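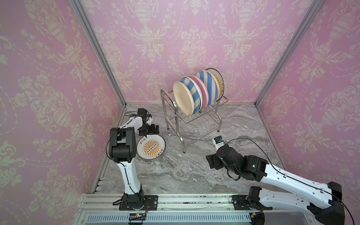 Climbridge shared kitchen: progress report to Varnico, October

Work this period went mostly into the washing-up area and the crockery. The second sink is plumbed in and the new bench beside it has been sealed. We are still waiting on the splashback, which the supplier now expects to send next month.

Crockery
We asked households for plates they no longer wanted and took whatever colour or pattern came in. After sorting out the chipped ones we have 57 dinner plates in use. Bowls are short and we will have to buy them. Side plates are fine for now.

Plates are now racked on edge after washing and put away once dry. The old habit of stacking them wet on the bench has mostly stopped, though Saturday lunch crews still do it when the rack fills up. A second rack would fix this – we have put one on the list below.

Use of the kitchen
The kitchen was booked for 33 sessions, including seven evening meals. Xiuying Luo has taken over the roster and the cupboard labels, and the labels are finished except for the baking shelf.

Spending
We spent $663 on plumbing parts, sealant and shelf brackets. Receipts are attached to the emailed copy. The bench came in under the quote, and we would like to carry the difference over to the items below.

Still to do
Splashback behind both sinks
Second dish rack
Bowls, up to 40
Hooks for tea towels
Replace the light over the pantry door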